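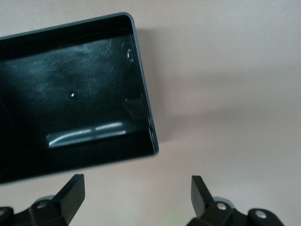 Wrist camera view, black tray, gripper open

Ticket: Arm misses the near rim of the black tray
Opened by: Leilani Begay
Area: home build, wrist camera and tray finder
Status: Closed

Leilani Begay
Hello all, and thank you in advance for reading, as I know I run on a bit. I've been building this arm on the bench in our spare room since December, and it does fine with the white tray and the blue one. The black one is giving me fits. The finder draws its outline too small and too high, as though the tray ended partway down its own floor, and then the arm goes to the wrong spot and the fingers close on nothing. I get a good grab in 3 tries out of 36, and I suspect those were luck.

I've recalibrated the camera twice, tightened the wrist mount, and restarted everything more often than I'd like to admit. The log always has the same complaint:

edge search: lower rim rejected, using inner contour
grasp point: low confidence

The attached view is typical of the bad runs. There's a long white reflection toward the bottom of the tray floor, and I wonder if that's what it's grabbing as the rim. The scuffs higher up could be to blame too. This tray has had a hard life – it came from my aunt's kitchen, and she claims she bought it in 1986.

Kwan-ho Lam
Hi Leilani, lovely to hear the arm is up and running! I think you're right about the reflection. It's long, it's bright, and it runs more or less the way a rim would, so a simple edge finder will like it much better than dark plastic with a soft highlight. I had the same misery with a shiny baking pan at the Lamville workshop.

Could you try two things for me, one at a time? First, switch off whatever light is overhead, draw the curtains, and put a lamp off to one side. Second, put the light back how it was and lay a sheet of tissue paper in the tray. Run each one a dozen times or so and tell me which contour the log says it used. Please leave the calibration alone in the meantime.

Leilani Begay
Did both after supper. With the side lamp, the log said "outer contour" on most runs and the arm went to a sensible place. With the tissue paper it said "outer contour" every single time, which made me very happy, except that I can't very well keep tissue paper in a tray that's meant to hold screws. I also wiped the tray with a damp cloth before I started on the paper, so I'm sorry if that muddies things.

Siu-fong Wu
Jumping in as I wrote the first version of the tray finder. There's a setting called max_edge_brightness, and it ships at a value so high that it does nothing at all. Turn it down until white glare is thrown out. You may also want to raise the minimum contour area to 2000, so that little specks and scratches on the floor don't get a vote. On a pale background like yours, the outside edge of a black tray should be easy to find once the bright stuff is gone.

One more caution – the tray's shadow off to the right can pull that side outward if you lower the contrast setting too much. Leave contrast where it is.

Leilani Begay
Brightness limit lowered, area at 2000, contrast untouched, ordinary room light, no tissue paper. I ran the full 36 again and it missed 3. All of those were with the tray pushed right up to the far end of its reach, so I think that's a separate matter and I'll open another ticket once I've looked at the shoulder joint. Thank you both so much!

Kwan-ho Lam
Wonderful. Would you post your settings file in the shared folder? Lai-ching Tsang is putting together the same arm and her trays are black too. Closing this one.

Leilani Begay
Settings are up, under "black tray, room light".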